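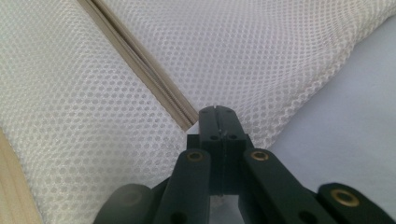 GALLERY / STUDENT PROJECTS

The Grinetti Room Robotics Club: Our Zipper Term

Posted by Lavanya Kamath on May 7, 2020

Hello to all our families, former members and the many kind neighbours who keep asking what on earth we get up to in there! I've been promising a gallery page for the club ever since the last one fell off the old website (some of you will remember it, with the orange background), and I finally sat down with a pot of tea and put it together.

For those who are new, we're a student club, we meet in the Grinetti Room behind the library, and each term the members choose one household job and try to teach a machine to do it. Last term it was putting lids on jars. This term they voted for zippers, and I'll admit I argued for something easier, perhaps folding face cloths, and lost badly.

Mesh bag, closed fingertips
The white mesh bag with the beige zipper, and the black hand-held gripper with its two fingertips pressed together just where the zipper ends. I'm very fond of the little brass bushings in the linkage arms, which always look smarter than the rest of the tool.

That's the whole gallery for now, one picture, but it's a favourite of mine and there is plenty to tell you about the work that goes with it.

How the zipper term went

The members began with a pencil case, moved on to a jacket, and then settled on mesh bags for the main part of the project. A bag like that is a real handful. It puffs up, it slumps, it folds over its own zipper, and when you pull on one side the other side comes along for the ride. Ánh Lâm, who leads our older group, had everybody open and close one with their eyes shut, using only a thumb and one finger, and then write down every single thing their hand had done. The lists were wonderful. One of our youngest members filled both sides of a page and asked for more paper!

After that we moved to the hand-held grippers. You squeeze, the fingers close, and you do the job yourself while the tool records how you did it, and later on those recordings are used to train the arm. It sounds simple enough and it is surprisingly tiring on the wrist, so we worked in pairs and swapped often. Each pair kept a notebook with the bag's starting position, who was holding the tool and any remarks. The remarks are my favourite reading of the whole year. "Fabric got in the way again" appears a great deal, and so does "hungry."

The goal we set in the first week was 200 recordings. We finished the term with 100 that Ánh was happy to keep and a further 17 in a folder labelled "maybe", which we'll go through together when we have a spare hour. I was a bit disappointed when I first saw the tally, but Ánh reminded me that last term we threw out nearly everything from the first month and had to begin again, so I have cheered up since.

What the members learned along the way

Slow hands make better recordings. Everyone wanted to be quick at first, and we had a short and very silly period of racing, but the quick ones were mostly useless for training and had to go in the bin. We also learned to set the bag out differently every time, turned about or squashed or flipped over, so the arm wouldn't come to expect it in one tidy spot. And we learned to label things on the day. I'm as guilty as anyone on that score, and I apologise again to the pair whose notebook I took home in my shopping.

The members named the practice arm Plaminen after a lengthy debate, and the program that sorts the recordings is called Piteck, for reasons the older group has declined to share with me. Both names are now written on the whiteboard in permanent marker, so I suppose they're staying.

Thank you to the Shetty hardware shop for the screws and the long loan of the good screwdriver set, and to the parents who dropped off old bags, cushion covers and jackets with working zippers. We have plenty of jackets now, thank you, but would still love small pouches in any colour.

Coming up

The older group would like to try buttons. The younger group would like to try anything except buttons. We'll vote in the usual way, with the slips of paper and the biscuit tin, and members are welcome to bring their own suggestions. If your child has borrowed one of the 3 blue notebooks, please have a look under the bed for it, as there are recordings we can't match up without them.

New members are welcome at any point in the term and don't need any experience at all. Leave your name at the library desk, or have a word with Ánh or me.

Warmly,
Lavanya

Back to Student Projects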